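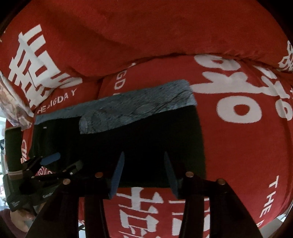

主卧床面:红色印字床罩,中间平放一件深色衣物

客房及卧室衣物整理 安全与卫生检查表(附检查意见)

检查地点:Sarley 公寓,主卧、次卧、走廊储物间
检查日期:8月2日
检查人:Zhuoran Lei
表格版本:Clurance 家政 内部用表,第2版
上次全面检查:去年10月

填写说明
结果栏只写“合格”“需整改”“不适用”三种。写“需整改”的,意见栏必须写明位置和处理办法。床上物品、衣物、柜体、电器、通道分开检查,不要合并打钩。客人私人物品不得翻看口袋,口袋检查由客人本人或在客人同意后进行。本次客人已同意,并在交接单上签字。

一、床面和床上用品

1.1 床罩是否铺平,四边是否收好
结果:需整改
意见:床罩表面有不少褶皱,上半部分鼓起一道较厚的卷,斜着横过床面。先把鼓起的部分理开,看清楚下面压的是枕头还是被子,再重新铺。铺好之前不要在上面继续叠衣服,叠出来的边不会齐。

1.2 床罩印花、面料有无明显破损
结果:合格
意见:红底白字,大字是中文,小字是英文,左上方能读到“THE BIGDAY”。客人说是结婚时家里准备的,要长期保留,请按下面1.3的要求洗。

1.3 洗涤方式是否与面料相符
结果:需整改
意见:洗涤单上原来写的是“与其他床品同洗”,已划掉。红色床品首次由我们清洗时一律单独洗,冷水,不加漂白剂,翻面晾,避开直射阳光。洗前用湿白布在背面不显眼的角上按一下,有掉色就停,打电话给客人确认。浅色枕套不得与它放在同一个洗衣袋里。

1.4 床垫、床架、床脚
结果:合格
意见:四个床脚受力正常,坐下去没有异响。床垫翻面日期标签已经模糊,重写一张贴在床尾侧面。

1.5 床边是否拖地、绊脚
结果:合格
意见:靠门一侧的床罩下摆离地有距离,走动没有问题。靠窗一侧偏长,铺的时候往里收。

1.6 床上有无尖锐物、别针、衣架钩
结果:合格
意见:整理前后各摸一遍。上个月在别的房间发现过一枚弯掉的别针,所以这一项以后要查两遍。

二、衣物整理

2.1 衣物是否摊平后再折叠
结果:合格
意见:床中间那件接近黑色的衣物已摊成宽而扁的长方形,靠近人这一边基本是直的。

2.2 不同颜色、不同面料是否分开
结果:需整改
意见:深色衣物上沿横着一条灰蓝色、像牛仔布的料子,颜色略有褪色感。折之前先把它提起来确认,如果是另一件衣服的裤腿,拿出来单独放;如果是同一件衣服的里层,就按原样折回去。无论哪种情况,牛仔类和深色衣物都不要长时间压在浅色床品上,有潮气时容易串色。

2.3 洗涤标签是否可读
结果:需整改
意见:深色衣物左侧有一个很小的白色标签。请把标签内容抄到洗涤单上,抄的时候写清楚水温和能不能烘干。字迹看不清的,写“看不清”,不要凭经验猜。

2.4 口袋检查
结果:合格
意见:客人本人在场检查。取出的零散东西放进带拉链的小袋,写上房号,当面交还。打火机和纽扣电池不与衣物同放,这两样一律当天处理。

2.5 深色衣物上的毛絮
结果:需整改
意见:黑色和深蓝色衣物在床上整理最容易粘毛。粘毛滚筒从领口往下摆单方向滚,滚完撕掉一层再收起来。现在柜里那个滚筒只剩最后几层,已登记补货。

2.6 待洗、待熨、已整理三类是否分开放
结果:需整改
意见:三类混放过一次,客人提过意见。以后待洗进灰色布袋,待熨挂在走廊横杆,已整理的直接进柜,不在床上过夜。

2.7 叠放高度
结果:合格
意见:柜内每摞不超过隔板高度的一半。厚裤子放下面,薄的放上面。

三、衣柜和储物

3.1 柜体是否固定
结果:合格
意见:主卧衣柜用的是 Peng 的墙面固定件,用手推上沿不晃。螺丝帽缺一个,不影响使用,有备件时补上。

3.2 柜门、铰链、拉手
结果:需整改
意见:左门下铰链松,关门时会擦到底板。先用螺丝刀紧一遍,紧不住再换。换之前提醒客人关门时扶一下。

3.3 挂杆承重
结果:合格
意见:挂杆中段没有下弯。冬季大衣收进去以后请再看一次,去年10月就是换季后才发现中段下沉的。

3.4 防潮、防虫用品
结果:需整改
意见:次卧柜里的防潮盒已经积满水,倒掉换新。防虫片放在上层角落,不直接接触衣物。家里有小孩来住时,防虫片全部改放顶柜并关好门。

3.5 储物间高处物品
结果:需整改
意见:Tandero 收纳箱叠了三层,最上面一层超过肩高,拿的时候要垫脚。重的箱子挪到最下面,最上层只留空箱。取高处物品用踏凳,不准踩床沿。

四、熨烫和用电

4.1 熨斗电源线
结果:合格
意见:外皮完整,插头无发黑。用完拔插头,立放冷却后再绕线。

4.2 熨烫位置
结果:需整改
意见:问过当班同事,有人图方便在床上垫毛巾熨衣服。今后不允许。熨烫只在熨衣板上做,床罩和被子上一律不放熨斗,拔了电也不行。

4.3 插座和插线板
结果:需整改
意见:床头插线板上接着灯、手机充电器和加湿器,总负荷不大,但插线板压在床头和墙之间,散热不好。移到床头柜侧面,线用扣固定。

4.4 充电设备
结果:合格
意见:检查时没有设备在被子下面充电。交接时继续口头提醒客人。

4.5 烟感报警器
结果:合格
意见:按测试键有响声。电池更换日期已写在外壳上。

五、通道和操作人员

5.1 床与衣柜之间的通道
结果:合格
意见:实测86厘米,柜门打开时人仍能侧身过去。洗衣篮不要放在这条通道上。

5.2 地面
结果:合格
意见:无水迹。床边小地毯背面的防滑垫翘了一角,已压平,下次看还翘就换。

5.3 弯腰和搬抬
结果:需整改
意见:床面偏低,长时间弯腰叠衣服腰会酸。大件可以在床上摊平,折叠尽量拿到熨衣板或桌面上做。湿床品分两次搬,不要一次抱完。

5.4 手部卫生
结果:合格
意见:整理干净衣物前洗手。手上有护手霜的等吸收了再碰深色衣服。

六、整改清单

序号1
内容:床罩理平,确认鼓起处下面的物品
负责:当班人员
完成:当天

序号2
内容:灰蓝色料子与深色衣物核对,分开或折回
负责:当班人员
完成:当天

序号3
内容:抄录洗涤标签,更新洗涤单
负责:Zhuoran Lei
完成:送洗之前

序号4
内容:左柜门下铰链
负责:维修
完成:一周内
备注:工单号498

序号5
内容:储物间收纳箱重新摆放
负责:两人配合
完成:一周内

序号6
内容:床头插线板移位,加线扣
负责:维修
完成:与序号4同一次上门

序号7
内容:补粘毛滚筒、防潮盒
负责:采购
完成:下次配送
备注:防潮盒买1000毫升的,小的满得太快

七、其他意见

床罩是客人很看重的东西,送洗前请再打一次电话确认,不要只发短信。洗完叠的时候把印字面朝里,收在主卧顶柜,不和冬被挤在一起。

这份表里“当天”完成的项目,由检查人复看后签字,别人代签无效。维修上门那天如果客人不在家,床面和衣柜前先清空,用旧床单盖住床再动工具。

次卧的窗帘没有列入本次范围,下次补一项。表格第三部分也应当加上“抽屉滑轨”,现在只能写在柜门那一栏里,不好找。

检查人签字:Zhuoran Lei
客人确认:已阅
复查结果:待填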